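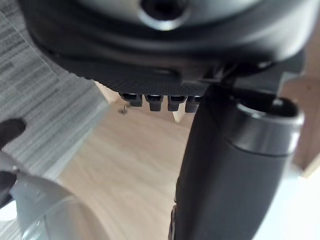 Dark housing with a silver-grey rim and a row of four short pegs.

Trineck Readalong: your questions

What are we reading?
The Clockmaker's Tide by Giuliana Espinoza, a fantasy novel set in the drowned port of Tranusstead. We've been waiting for this one for ages (two years!) and we can't wait to talk about it with you.

How long is it?
716 pages in hardback. It sounds like a lot, but the chapters are short and they fly by.

Do I need to have read Kivance first?
No. It's set in the same world, but the only character who comes back is old Captain Văduva, and you'll pick up who she is very quickly. Do read Kivance afterwards though, it's wonderful!

When do we start?
July 4, 2025. We'll read 100 pages a week, with a new discussion post each time.

Can I join late?
Of course! Comments stay open until December, so hop in wherever you like.

What about spoilers?
Please keep to the pages we've reached. If you've raced ahead (we understand), put a warning on the first line of your comment.

Is there a giveaway?
Yes, two signed copies! Leave a comment on the first post telling us your favourite seafaring story.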